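吸着、平行グリッパ、ただの棒。卓上アームの先に何を付けるかで迷っている人向けに、うちで落ち着いた比較の手順をまとめておきます。必要なのはアーム1台と積み木と板だけ。半日あれば一周できて、しかもこれがかなり楽しいです!

# 卓上アームの手先3種を同じ条件で比べる

## 用意するもの

- 卓上アーム(うちはNodbergの小型機)
- 手先3種:先の丸い黒い棒、Jumanoの平行グリッパ、Tianの吸着パッド
- 上から作業面を見るカメラ1台
- 色と形の違うブロックひと組
- 平らな木の板と、それを固定できる穴あきの作業台
- 記録用の表(スプレッドシートで十分)

コントローラは何でも構いませんが、比較の途中で変えないでください。うちはIvtonのコントローラで最後まで通しました。途中でファームウェアを更新したくなる誘惑には、どうか勝ってください(一度負けて、最初からやり直しました)。

## 1. 板を固定する

板はボルトで作業台に留めます。両面テープでもいけそうに思えるのですが、棒で強めに押す試行を続けると少しずつずれて、気づいたときには座標が全部怪しくなっています。

留めたら、手先を板の四隅に順番に近づけて、高さを読みます。四隅の差が2 mmを超えていたら、板の下に薄い紙を挟んで調整してください。地味な作業ですが、棒の比較ではここが効きます。高すぎればブロックの上を空振りし、低すぎれば板をこすります。

## 2. まず棒から始める

いきなりグリッパを付けたくなりますよね。でも最初は棒をおすすめします。開閉も吸引もないので、うまくいかない原因がアームの動きかカメラの認識のどちらかに絞れるんです。

棒でやることは単純で、指定したブロックを指定した場所まで押すだけ。「赤い星を黄色いハートの横へ」「青い立方体を板の右側へ」といった短い指示を紙に書いておき、順に試します。全部で30通り用意しました。

押すときのコツは次のとおりです。

1. 棒をブロックの少し手前、進行方向と反対側に下ろす
2. 板すれすれの高さまで下げる
3. 面の中央を狙って、ゆっくり押し始める
4. ブロックが回り始めたら止めて、いったん離れ、反対寄りから押し直す

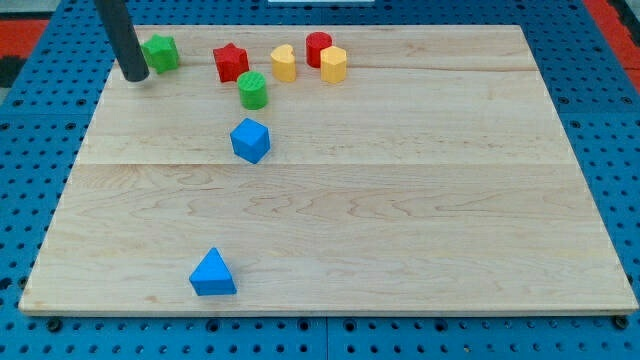
形による差もはっきり出ます。円柱は接点が少しずれるだけで横へ逃げますし、星は凹んだところに棒の先が収まると驚くほど素直に進みます。立方体は面で押せば楽、角に当たるとくるっと回る。三角柱は、斜面の側から押すと棒が乗り上げることがあるので、進入する向きを先に決めておきましょう。

ブロック同士が寄っている配置も、必ず試行に入れてください。一つだけ動かしたいのに隣まで連れていってしまう、というのが棒のいちばん多い失敗です。広いところに一つだけ置いた試行ばかり集めると、棒の成績が良く見えすぎます。

## 3. 平行グリッパに付け替える

手先を替えたら、高さの原点を取り直します。忘れると指先が板に突っ込みます。

付け替えたあとは、棒と同じ配置、同じ指示で試します。条件をそろえるために、開始時の配置を上から撮っておき、それを半透明で画面に重ねながらブロックを戻すと早いです。これを思いついてから作業がぐんと楽になりました。

つかむ向きは形ごとに決め打ちで構いません。

- 立方体:向かい合う二面をはさむ
- 円柱:どの向きでもよいが、中心を正確に狙う
- 星:指が当たる位置を一か所に決める
- ハート:ふくらみの左右をはさむ
- 三角柱:両端の三角の面をはさむ

グリッパの弱点は、ブロックの両側に指の入る隙間が要ること。寄せ集まった配置では、つかむ前に隣を押しのけてしまいます。指を細くすれば入りますが、今度は星がくるりと回りやすくなる。この綱引きを見比べるのが面白いところです!

## 4. 吸着パッドを試す

吸着は上から下ろすだけなので、隙間の問題がほぼなくなります。代わりに気にするのは上の面です。平らで広ければ強い。ところが、表面に細かい網目のような凹凸があると空気が漏れて、持ち上げた直後に落とすことがあります。柔らかめのパッドに替えるか、吸引の待ち時間を少し延ばしてみてください。

斜面しか上を向いていない三角柱と、立てたハートは難物です。うちでは無理に成功させようとせず、「不可」と記録しました。できないことがわかるのも立派な結果です。

## 5. 記録のつけ方

1試行を1行にして、列は次の11個にしました。

手先/対象の色/対象の形/指示文/開始配置の番号/隣のブロックとの接触/成否/やり直し回数/所要時間/失敗の種類/メモ

大事なのは「失敗の種類」です。成否だけだと、認識が外れたのか、押し損ねたのか、あとから区別がつきません。選択肢は「認識」「位置決め」「滑り・回転」「隣を巻き込み」「落下」「その他」で足りています。

うちの表は、予備の試行も含めて3,339行になりました。もちろん、最初からこんなに集める必要はありません。まずは用意した指示を手先ごとに一巡させるだけでも、傾向はしっかり見えてきます。

## 6. どれを選ぶか

板の上で位置を変えるだけの作業なら、棒で始めるのがいいと思います。壊れるところが少なく、押し方の工夫がそのまま結果に出るので、制御の勉強にもなります。積む、箱に入れる、といった持ち上げる作業があるならグリッパ。上面が平らな物ばかりで、しかも密集しているなら吸着です。

迷ったら、自分の作業に出てくる物をいくつかブロックに混ぜて、手順2からもう一度やってみてください。うちでは消しゴムと電池を足したところ、グリッパと吸着の順位が入れ替わりました。

## うまくいかないとき

**押している途中でブロックを見失う**
アームがカメラの視線を遮っています。カメラを少し斜めにずらすか、棒を延長してアーム本体を遠ざけます。

**影をブロックと誤認する**
照明を二方向から当てると影が薄くなります。青や緑の暗い面が影と混ざるときは、露出を一段上げてみてください。

**同じ指示なのに結果がばらつく**
板の表面を乾いた布で拭き、ボルトの締まりを確認します。それでも直らなければ、手順1の高さ測定からやり直しです。

最終更新:2024年11月30日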